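Last updated: March, 11:40 pm

Back from the workshop and my hands smell like machine oil again, but I want to get this down before bed. Mireille Srour let us have the big bench all evening (bless her!) and Qusai Kassab brought the rebuilt gripper over from Plolville in a cookie tin, wrapped in a dish towel. We named the whole rig Prellus back when it was one arm and a pile of brackets, and now it has two arms and I still can't say the name with a straight face.

Shoelaces are the job now. I thought laces would be an easy step up from folding washcloths – ha! A washcloth stays where you put it. A lace slides and twists and loops around itself, and the two arms have to agree on who's holding what. Qusai wants 420 practice runs saved before we change anything in the software. We're at 73. I did the math on the drive home and then wished I hadn't.

Also I stripped a screw on the left wrist and had to borrow Mireille's extractor, so that's one more thing I owe her.
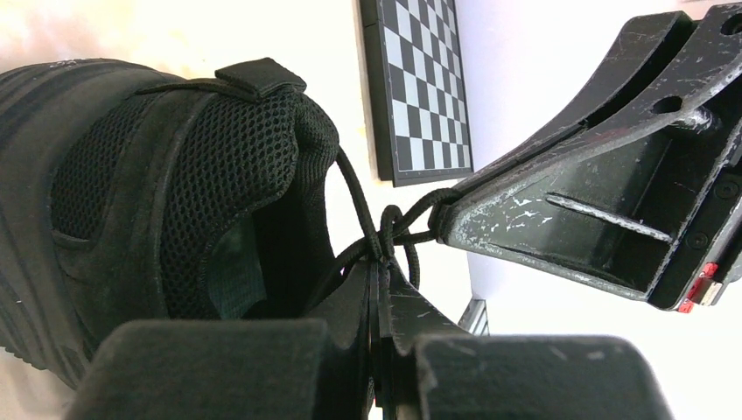 Tomorrow I need to order five more wrist screws and call Awwad about the motor cable, and I'm bringing my own snacks – the vending machine ate my dollar again.

Recent entries
Washcloths, finally
The Trativness motor saga
Second arm day!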